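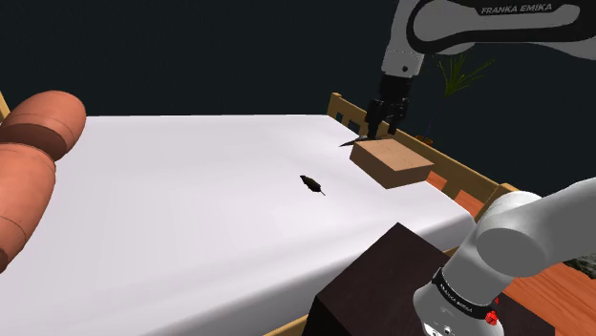 Image de synthèse : bras Franka Emika au-dessus d'un lit.

Temps de lecture : 5 minutes

De : Baiba Vanags, service des relations avec les vendeurs
À : liste des vendeurs Stevero
Date : 28 juin 2022
Objet : Re: Retours sans numéro de dossier et délais de remboursement

Mesdames, Messieurs,

Le message d'Aigars Bite, reproduit ci-dessous, a suscité de nombreuses réactions sur la liste et plusieurs courriers adressés directement au service. Il nous a paru préférable d'y répondre une seule fois, à l'attention de l'ensemble des vendeurs.

> Bonjour,
>
> Je me permets de revenir sur un point déjà soulevé en février et resté depuis sans réponse écrite. Lorsqu'un client renvoie un article à l'entrepôt d'Akthorpe sans y joindre le numéro de dossier, le colis est enregistré comme « non identifié » et le remboursement est bloqué. Le client, de son côté, dispose d'une preuve de dépôt et considère que nous sommes en retard. Il ouvre alors un litige, lequel est compté dans notre indicateur de qualité.
>
> Je souhaiterais savoir :
> - à partir de quelle date court le délai de remboursement dans ce cas ;
> - si les litiges ouverts pour ce seul motif peuvent être retirés de l'indicateur ;
> - qui supporte les frais de stockage pendant la recherche.
>
> J'ajoute que le module Jondden n'imprime pas le numéro sur l'étiquette lorsque la commande comporte plusieurs expéditions. Je l'ai constaté sur mes propres commandes et deux confrères me l'ont confirmé.
>
> Cordialement,
> Aigars Bite

Nous reprenons ces questions dans l'ordre.

1. Point de départ du délai

Le délai de remboursement court à compter de la date de réception du colis à l'entrepôt, que celui-ci soit identifié ou non. Les conditions générales de Stevero mentionnent la « prise en charge du retour », formule qui a donné lieu à des lectures divergentes, y compris au sein de notre service. Elle sera remplacée par « réception physique du colis » dans la prochaine version. Dans l'intervalle, il y a lieu de s'en tenir à la date du scan d'entrée, visible dans l'onglet Retours de votre espace vendeur.

Si le client fournit une preuve de dépôt et que le scan d'entrée fait défaut, le dossier doit être transmis à notre service avant toute réponse sur le fond. Il vous est demandé de ne pas refuser le remboursement au seul motif que le numéro est absent.

2. Litiges et indicateur de qualité

Sur la période examinée, l'entrepôt a enregistré 2083 retours, dont 883 sans numéro de dossier lisible. Cette proportion dépasse nettement ce que nous attendions et ne peut être imputée aux seuls clients. Les litiges ouverts pendant qu'un colis figurait dans la catégorie « non identifié » seront donc neutralisés dans l'indicateur. La correction sera faite par nos soins et n'appelle aucune démarche de votre part. Elle ne s'étend pas aux litiges portant également sur la conformité de l'article ou sur le montant remboursé.

Les vendeurs dont le compte a fait l'objet d'une limitation recevront un courrier séparé. Ceux qui estimeraient, après correction, que leur indicateur demeure inexact pourront demander une révision au moyen du formulaire habituel, en indiquant les numéros de commande concernés. Les demandes présentées sous forme de tableau sans numéro de commande ne pourront pas être traitées.

3. Frais de stockage

Les frais facturés pendant la recherche du dossier sont suspendus. Ceux qui ont déjà été prélevés feront l'objet d'un avoir, dans la limite de 185 euros par compte, porté sur le relevé suivant. Au-delà de ce montant, un examen individuel est nécessaire et nous vous prions de joindre les factures correspondantes.

4. Étiquettes éditées par le module Jondden

L'anomalie signalée par M. Bite a été reproduite par l'équipe technique. Elle concerne les commandes fractionnées en plusieurs expéditions lorsque l'étiquette est générée depuis la page de suivi. Une étiquette générée depuis la fiche du dossier comporte bien le numéro. Jusqu'à la mise en ligne du correctif, il convient d'utiliser exclusivement cette seconde voie et de désactiver l'envoi automatique de l'étiquette dans les paramètres du module.

Les étiquettes déjà transmises restent valables pour le transporteur. Vous pouvez inviter vos clients à inscrire le numéro à la main sur une feuille glissée dans le colis ; l'entrepôt a reçu pour instruction de l'accepter.

5. Retours déposés au point de Juška

Plusieurs d'entre vous ont demandé si les mêmes règles valaient pour les colis déposés au point de collecte de Juška. La réponse est affirmative, à une réserve près : le scan effectué au comptoir constitue une preuve de dépôt et non une réception. L'acheminement vers l'entrepôt peut prendre jusqu'à six jours ouvrés. Nous vous recommandons de faire figurer ce délai dans votre page « Retours et remboursements », où il est rarement mentionné.

Les questions relatives à un dossier particulier ne doivent pas être posées sur la liste, qui est lue par l'ensemble des vendeurs. Il est rappelé en outre que les coordonnées des clients ne peuvent en aucun cas y être reproduites, même partiellement.

Nous vous prions d'agréer, Mesdames, Messieurs, l'expression de nos salutations distinguées.

Baiba Vanags
Service des relations avec les vendeurs
Stevero

Commentaires

vendeur_textile : Merci pour le point 1, qui règle trois de mes dossiers. L'avoir apparaîtra-t-il sur une ligne distincte du relevé ? Mon comptable le demandera.

Aigars Bite : Je remercie le service pour cette réponse. Pour les commandes fractionnées, je confirme que l'étiquette est correcte depuis la fiche du dossier, à condition de recharger la page après la création du retour.

M. L. : Rien sur les retours internationaux ? Le numéro y est souvent recouvert par l'étiquette de douane.

B. Vanags : L'avoir figurera sur une ligne distincte, sous l'intitulé « Régularisation stockage ». Les retours internationaux feront l'objet d'un message ultérieur.

Contact : service des relations avec les vendeurs | © 2022 Stevero, tous droits réservés | Retour en haut de page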